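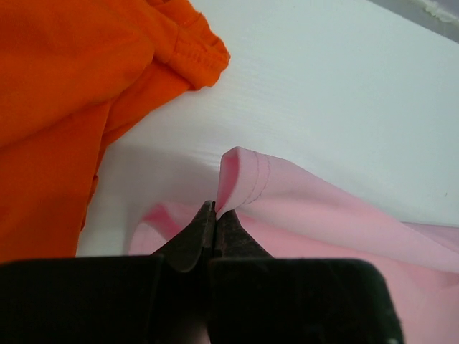

4.2 Grasp verification

Figure 3. Wrist view with a corner of the pink cloth held between the fingertips; two rows of stitching run along the hem.

After each closing command, the Cuden planner checks the wrist view before any lift is allowed. The check crops a 400-pixel window at the fingertips and labels it as hem, single layer or empty. Only a hem label releases the next motion. Otherwise the gripper opens and the corner detector runs again, up to 8 times per garment. Thresholds were set on 1191 labeled crops.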